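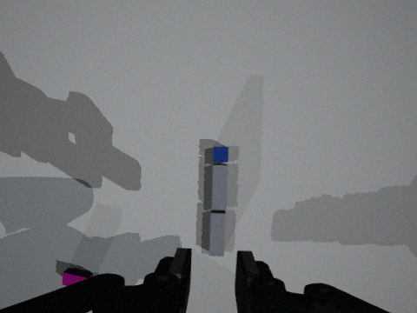

Issue 2

Voter Registration and Local Participation in Villel
Progress report to the Altonau Fund
22 August 2018

This report covers the first half of the grant. It sets out what has been done, what is behind schedule and what we need from the Fund before the next payment.

Registration work

The doorstep canvass finished in the northern wards at the end of the period. We collected 993 completed registration forms against a target of 900 and passed all of them to the electoral office. The office has returned 40 for missing signatures or old addresses. We are calling on those households again and expect to resubmit most of the forms before the register closes.

The southern wards are behind. Two canvassers left early on and it took longer than planned to replace them. The new staff have been trained and are now out in the evenings, when more people are at home. We have not changed the target for these wards, but we do not expect to meet it before November.

Public meetings

We held open meetings on the proposed change to the voting system for the district council. Turnout was uneven. The meeting at the Sugiyama Hall was full and overran. The one on the Tilo estate drew very few residents, mainly because it fell on the same evening as a planning hearing on the bus depot. We will hold it again.

The questions raised most often were how second preferences would be counted, whether ward boundaries would move, and who would pay for the new ballot papers. The council has not yet answered the last of these in writing. We have asked twice. Both main party groups sent a speaker to every meeting, and neither has complained about the chairing. Our leaflet takes no side on the change and will be reprinted with a clearer section on counting.

Spending

Spending is under budget on wages, owing to the vacancies, and over budget on printing. The leaflet had to be redone after the council altered the wording of the proposal – the first print run could not be used. We ask the Fund to agree to move part of the wages underspend to printing. No increase in the total grant is requested.

Next steps

Canvassing in the southern wards will continue until the register closes. The repeat meeting on the Tilo estate will be advertised by post as well as on noticeboards. A final report, with full accounts and the registration figures by ward, will follow in November.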